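Cleaning a roller blind without taking it down

A light-coloured roller blind shows dust sooner than most people expect, especially in a room where a fan runs through the summer. Ours is an Altska in Linen, and it gets done every March.

You need a vacuum with a soft brush head, a bowl of lukewarm water, a little washing-up liquid and two white cloths. Coloured cloths can leave dye on pale fabric.

Switch off the fan and move it away from the window. Pull the blind all the way down so the whole drop is within reach. Vacuum from the roller tube downwards in overlapping strips, on low suction.

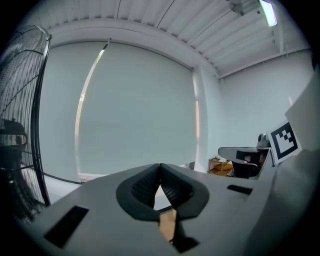
Tadeo Saavedra wrote that he lost a blind to damp by rolling it up the same evening, and now leaves his down for 2 days after washing.

Overnight has been enough for us in dry weather, but thicker fabric will want longer. Wring the cloth out hard before it touches the blind, dab at marks, and go over each patch with the second cloth and plain water. Don't scrub, as it roughens the weave.

Do the back as well. Reach behind from one side, holding the bottom bar with your free hand, and dust the sill while you are there.

Leave a window open in the room until the fabric feels dry along both edges.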